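Khondokar G6 parallel gripper: review after three months of use
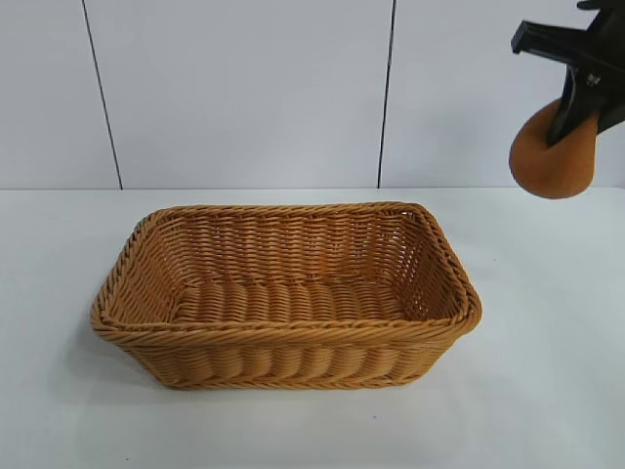

We bought the Khondokar G6 in September to replace an older two-finger gripper at our Bridville shop. The job is simple pick-and-place: take a light, soft item, carry it over to a basket, let go. We do packaging trials for small food companies, so most of what we handle is bread-shaped and squashes easily. I have now put 937 cycles on the G6 and had one fault serious enough to stop work for a day, so this review is mostly concerned with that.

What you get

The box has the gripper, a mounting plate, a cable, a set of flat fingers and a bag of screws. There is a printed quick start sheet. The full manual is a download and you will need it, as the sheet does not cover the force settings at all. Mounting took me under an hour. The plate lined up with our arm without an adapter, and the old gripper never managed that.

Price was $600 from Enen, who shipped it in six days.

Normal use

When it works, it works well. The fingers close evenly and the low force setting is gentle enough for soft rolls. Position repeats well from one pick to the next. It is quieter than our old one. The software page is plain but I found everything I needed on it, apart from one setting I will get to.

The fault

On cycle 412 the gripper picked up an item, moved it toward the basket, and did not open. The arm went through the release step, waited its half second, and started back for the next pick with the first item still in the jaws. Our program checks the gripper status before every pick, so this should have stopped the run. It did not, as the gripper was reporting "open". The arm went down on the next item with a full hand and pushed it into the table until the arm's own collision limit tripped.

Damage was small: two flattened samples and one bent finger. Joonas Juntunen was running the cell and hit the stop button at the same moment the limit tripped. Had it been a glass jar I would be writing a different review.

We ran it again with the second finger set and got the same thing twice more that afternoon, so three times in total. Each time the status said open and the jaws were closed. Cycling the power cleared it.

What was causing it

Morena De Luca went through the logs and found that the G6 reports the last command it accepted. It does not report where the jaws are. There is a position reading from the encoder, but it is off by default and sits under "Diagnostics", where I would not have looked for it. With that turned on, we could see the command arrive and the jaws stay put.

The reason they stayed put was the motor's thermal cutout. We were holding for long periods between moves, and on the default hold setting the motor draws current the whole time. When it gets too warm it locks and ignores the next command without raising an error. The manual has one line on this on the second to last page.

Support

I wrote to Khondokar and got an answer from Pierina Amato the next morning. She was polite and did not argue. She confirmed the status behavior, sent a firmware update that raises an error on thermal lock, and replaced the bent finger at no charge. The update still leaves the position reading off by default. I asked why and have not had an answer to that part.

What we changed

Position reading is on, and the program compares it to the expected opening before the arm moves away from the basket. If the two don't match, the arm stops where it is.
Hold current is down to the "reduced" setting. Grip on light items is still fine.
Hands stay out of the basket while the arm is powered, even when the status light is green. Cosimo Rinaldi at our Iltstead site had the habit of straightening items between cycles, and with a gripper that can misreport its state I don't want anyone doing that.

Since those changes the fault has not come back.

Would I buy it again

Yes, for soft and light items, with the firmware update installed first. I would not use it on anything heavy or breakable until the position check is part of the standard status. A gripper that says it is open should be open - at this price I don't think that is a lot to ask.

3 out of 5.

Reviewed by Marcelino Assunção, 31 December 2018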